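회사소개

그랄베르그(Grallberg)는 유리 화병과 꽃장식 자재를 사무실, 호텔 로비, 전시 공간에 공급하고 정기 교체 관리를 수행하는 업체입니다. 화병의 선정, 입고 검사, 세척, 배치, 회수까지의 공정을 자체 인력으로 운영합니다.

사업 영역
화병 임대 및 판매
꽃장식 배치 설계
정기 교체 및 세척 관리
회수품 검사 및 재출고

제품군
당사의 화병은 2개 계열로 구분합니다. 트레셀(Tresell) 계열은 세로 골이 들어간 유색 반투명 유리 제품으로, 줄기가 비쳐 보이는 정도를 기준으로 색 농도를 관리합니다. 에베로(Evero) 계열은 표면에 양각 무늬가 있는 투명 유리 제품이며, 어깨가 둥근 형과 목에 좁은 테가 있는 형을 모두 포함합니다. 현재 임대용으로 운용하는 화병은 약 300점입니다. 규격 외 제품은 홀로이드(Holroyd) 공방에 별도 제작을 의뢰합니다.

검사 및 세척 기준
입고 및 회수된 화병은 구연부의 이 빠짐, 몸통의 미세 균열, 바닥면의 수평을 순서대로 확인합니다. 골이나 양각 무늬가 있는 제품은 홈에 석회 침전물이 남기 쉬우므로 산성 세척액에 담근 뒤 부드러운 솔로 세척하고, 거꾸로 세워 자연 건조합니다. 검사 항목을 하나라도 통과하지 못한 제품은 재출고하지 않습니다. 세척 기록은 화병별 관리 번호에 연결하여 보관합니다.

배치 기준
한 테이블에는 같은 색의 꽃을 한 화병에 모아 꽂는 것을 원칙으로 합니다. 색이 다른 화병을 함께 둘 경우에는 앞뒤 간격을 달리하여 꽃의 윤곽이 서로 겹치는 범위를 줄입니다. 광택이 있는 상판에서는 유리의 반사상이 화병 아래로 길게 나타나므로 창의 방향을 먼저 확인하고 위치를 정합니다. 역광이 강한 창가에서는 흰 꽃의 윤곽이 약해지기 때문에 붉은색이나 푸른색 계열을 병행합니다.

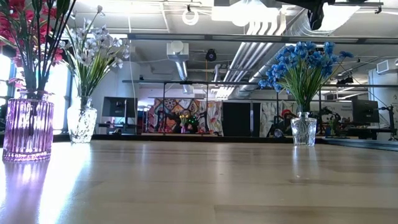
배치 설계안에는 테이블의 치수와 상판 재질, 채광 방향, 통행 동선을 기재합니다. 현장 설치 후에는 담당자가 착석 시야와 입식 시야에서 각각 높이를 확인하며, 가지가 통로 쪽으로 나온 경우 화병을 돌려 조정합니다. 교체 주기는 꽃의 종류와 실내 온도에 따라 계약 시 협의합니다.

조직
대표: 말라키 오 두버길(Malachy Ó Dubhghaill)
배치 설계: 리스 패른(Liis Pärn)
입고 검사 및 세척: 케디르 니가투(Kedir Nigatu), 메스핀 에지구(Mesfin Ejigu)
고객 관리: 메론 워크네(Meron Workneh)

거래 안내
정기 관리 계약 사업장은 78개소입니다. 신규 계약은 현장 실측 후 견적서를 발행하며, 11월 설치분부터는 회수 일정표를 계약서에 첨부합니다. 화병만 임대하는 계약도 가능하나 이 경우 꽃의 교체와 현장 세척은 포함되지 않습니다.

최종 수정: 2026년 10월 9일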